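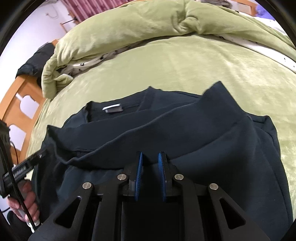 Jolallow Hand-Held Gripper: Conditions of Use

The Jolallow is a two-finger gripper with ridged blue pads, supplied for recording household tasks such as handling and folding clothes. Operators must complete the Illstead induction before first use.

Before each session
Check that both pads are seated and that the pivot pins turn freely.
Route the cable clear of the jaws and the operator's feet.
Remove rings, lanyards and loose sleeves.

During use
Maximum load is 900 g. Grip garments by a single layer of fabric where possible, and do not pull against a seam or collar.
Sessions may run for up to 104 minutes, with a break of 10 minutes before the next.
Recording in a private home requires the written consent of every adult who lives there.

Servicing
Pads are to be replaced after 300 hours. Worn pads must be labelled and returned to the Druvodville service centre.

Enquiries: Doina Kos, Equipment Standards
Authorised by: Rok Georgiev
Current from 22/09/2022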